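## 4 Futtermenge einstellen und Vorratsbehälter füllen

Gilt für den Trockenfutterautomaten Prokero 250 ab Firmware 29. Vor dem ersten Befüllen muss der Automat nach Abschnitt 3 aufgestellt und mit dem Netzteil verbunden sein.

### 4.1 Behälter füllen

1. Deckel entriegeln und nach oben abnehmen.
2. Trockenmittelbeutel in das Fach an der Deckelinnenseite einsetzen.
3. Trockenfutter bis zur Markierung MAX einfüllen. Die Kroketten dürfen höchstens 20 mm lang sein.
4. Deckel aufsetzen und andrücken, bis beide Riegel einrasten.

**Hinweis:** Altes und neues Futter nicht mischen. Reste vor dem Nachfüllen entnehmen.

**Vorsicht:** Kein Nassfutter, keine Öle und keine flüssigen Zusätze in den Behälter geben. Die Förderschnecke verklebt und der Motor schaltet ab (Anzeige E2).

### 4.2 Portion kalibrieren

Die Dichte ist je nach Sorte verschieden. Bei jedem Sortenwechsel neu kalibrieren, auch innerhalb derselben Marke.

1. Napf abnehmen und leer wiegen.
2. Napf einsetzen, Taste CAL drei Sekunden halten. Der Automat gibt zehn Teilportionen aus.
3. Napf erneut wiegen und das Leergewicht abziehen.
4. Ergebnis in Gramm mit den Pfeiltasten eingeben, mit OK bestätigen.

Die Tagesmenge richtet sich nach der Fütterungsempfehlung auf der Futterpackung. Bei Diätfutter gilt die Angabe der Tierarztpraxis — sie hat Vorrang vor den Werten im Menü. 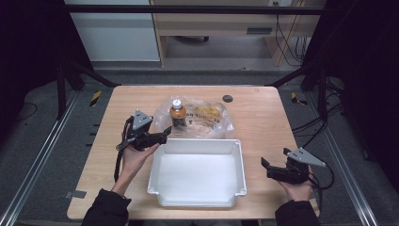 ### 4.3 Fütterungszeiten speichern

1. Menü ZEIT öffnen und Speicherplatz 1 bis 6 wählen.
2. Uhrzeit und Anzahl der Teilportionen einstellen.
3. Mit OK speichern. Das Uhrsymbol leuchtet dauerhaft.

**Hinweis:** Bei Stromausfall bleiben die Zeiten erhalten. Ohne eingelegte Batterien wird in dieser Zeit kein Futter ausgegeben.

Reinigung von Napf und Schnecke: siehe Abschnitt 5.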